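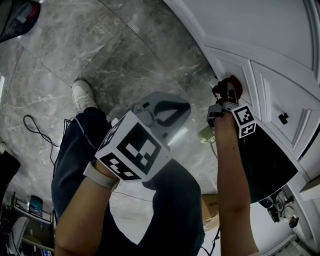

Repairs and home improvements: frequently asked questions

Ondwood Homes is the landlord of 3,130 rented properties. The answers on this page apply to tenants with an assured or a starter tenancy. Leaseholders and shared owners should refer to their lease in the first instance and then contact the Home Ownership team.

Page last reviewed: Sep 22, 2026

Reporting a repair

How do I report a repair?

Repairs may be reported through your online account, by telephone or in person at the Drokance Road office. Please have your tenancy reference to hand. It is printed at the top of your rent statement. If you report a repair online you will be sent a job number by email, and you should quote this number in any later contact.

What counts as an emergency?

An emergency is a fault that puts people at risk or is likely to cause serious damage to the building. Examples include a burst pipe, a total loss of electrical power within the home, an outside door that cannot be locked and a blocked toilet where there is no other toilet in the property. Emergencies must be reported by telephone and should not be entered online. If you smell gas, leave the property and call the national gas emergency number before contacting us.

How long will I have to wait?

We aim to attend emergencies within 24 hours. All other repairs are booked by appointment, and you will be offered a morning or an afternoon. Work that needs specially ordered parts, such as replacement window units, will take longer. The Repairs team will write to you with a revised date where this applies.

What happens if I miss an appointment?

A card will be left at the property. If we do not hear from you within 5 working days of the visit, the job will be closed and you will need to report the fault again. There is no charge for a first missed appointment.

Can somebody else let the operative in?

Yes, provided that the person is aged 18 or over. Please tell us their name beforehand. Operatives will not enter a property where only children are present.

Who is responsible for what

Which repairs is Ondwood Homes responsible for?

We are responsible for the structure and outside of the building, the supply of water, gas and electricity within it, fixed heating, and the kitchen and bathroom fittings that we have installed. This includes kitchen units, worktops, sinks, baths and basins. We also maintain shared stairs, lifts and entry doors.

Which repairs am I responsible for?

Tenants are responsible for minor items, including light bulbs, plugs and chains, toilet seats, lost keys, curtain rails and internal decoration. You are also responsible for any appliance or fitting that you have supplied. The full list is set out in section 2 of the Tenant Handbook.

A cupboard door has come loose. Will you mend it?

Loose handles and catches are treated as minor items. If the hinge has broken or the door no longer closes, please report it as a routine repair. We will try to match the existing door, although older ranges are often no longer made and a close match may be the best available. The Halász range, which was fitted in many of our flats, has been withdrawn by its supplier.

Will I be charged if I cause damage?

Fair wear and tear is never charged. Where damage has been caused by a member of the household or a visitor, we may recover the cost of putting it right. An estimate will be sent to you before work begins, except in an emergency. Damage resulting from a crime will not be charged if you can provide a crime reference number.

Making changes to your home

Do I need permission to make improvements?

You do not need permission to paint or paper internal walls. Written permission is required for changes to kitchens, bathrooms, internal doors, heating, wiring and fixed floor coverings. Please complete form 906 and return it with a simple drawing or a product leaflet.

May I lay my own flooring?

Carpet may be laid without permission in any room other than a kitchen or bathroom. Permission is needed for laminate, vinyl and tile. In upper-floor flats, hard flooring will be approved only with a suitable sound-reducing layer beneath it. Existing tiles must not be lifted without a survey, as the adhesive used in some older buildings may contain asbestos.

How long does a decision take?

Most requests are decided within 20 working days. If a visit is needed, a surveyor will contact you to arrange it. A refusal will always be given in writing with reasons, and you may ask for it to be reviewed by Pramila Bajpai, Head of Property Services.

What happens to improvements when I leave?

You may be asked to return the property to its former condition. Where permission was given, the letter will state whether the improvement may remain. Some tenants may be entitled to compensation for approved work, and claims must be made before the tenancy ends.

Complaints and further help

I am unhappy with a repair. What should I do?

Please contact the Repairs team first, so that the work can be inspected. If the matter is not settled, you may make a formal complaint to Desmond Delacroix, Complaints Officer, by letter or through your online account. Complaints are acknowledged in writing.

Is this information available in other formats?

Large print, audio and translated copies may be requested from any office.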